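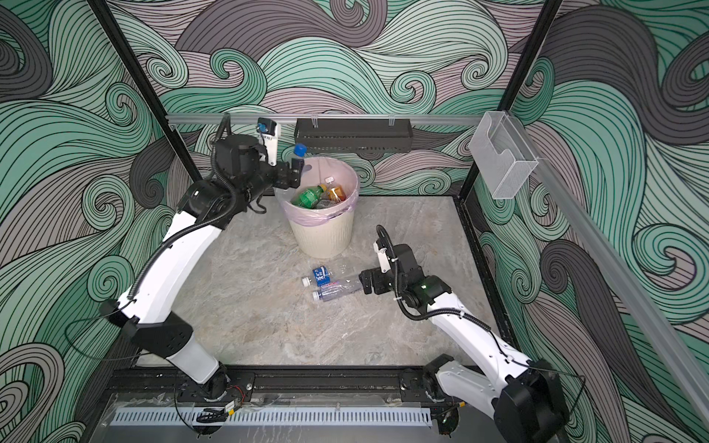 Sun 31 May
By the Home Desk

Peel-and-stick wallpaper is back in the mailbag. Nine letters in two weeks, most of them from renters, and most of them asking whether it really comes off the way the package says it does. The short answer is sometimes. The long answer depends on your paint, your patience and how much of the sales copy you believed.

We bought three brands and put them up in the spare room of a rented duplex in Nillmont last July. The room gets afternoon sun on one wall and shares another with a bathroom, so it was a fair test of both heat and damp. The paint was ordinary flat landlord white over who knows how many older coats. We left everything up until this spring and then took it down with a hair dryer and a plastic scraper.

Jatach was the cheapest, at 16 dollars a roll. The roll is thin, and thin vinyl stretches when you pull it. Once it has stretched, the pattern stops lining up by the second strip, and a big curly design shows this less than a stripe or a grid would. The seams on the sunny wall had opened up by September. It came down easily, I'll give it that, mostly on its own.

Hauser costs 62 dollars a roll and promises "zero residue on any painted surface." Any is a big word. It went up well and it looked good all winter, even next to the bathroom. Then it took paint with it in four places, one of them the size of a dinner plate. When I called the company, the person on the phone asked whether the wall had been primed and whether the paint had cured for the right number of weeks. How would a renter know? The fine print does mention this, on a folded sheet inside the tube, after you've paid for it and opened it.

Ultitz sits between the two on price and was the one I'd buy again, with some grumbling. It is a woven fabric instead of vinyl, so it doesn't stretch much, and it left a faint tackiness that washed off with dish soap. It also picked up every greasy fingerprint near the light switch and wouldn't let go of them. The company calls it wipeable. I wiped.

Then there's the cost, which the ads like to give by the roll. Our room took enough Hauser for two walls to come to 400 dollars before the patching compound. A gallon of decent paint and a weekend would have been a lot less, and most landlords will let you paint if you ask first and agree to paint it back. I know people don't want to hear that. Paint doesn't come in a pattern.

A few things I would do before buying any of it:

Get a sample and leave it up for a month. The tests you see online are often pulled off after a day or two, and the glue has barely settled by then. Put it behind a door where a bad patch won't matter.

Wash the wall and let it dry overnight. Kitchen walls need it twice.

Buy one more roll than the calculator on the store page tells you to. Large patterns waste a surprising amount at every cut, and the next batch may be printed a shade off. Two of our rolls of Jatach didn't match, and they came in the same box.

Read your lease. Mine says "wall coverings," and I had to ask what that meant — it meant this.

Several of you asked about textured walls. None of the three stuck to the orange-peel texture in the hallway for longer than a week, whatever the box claimed, and I stopped trying. If somebody has had better luck, write in and say which brand, what paint, and how long it has been up. Under six months doesn't count.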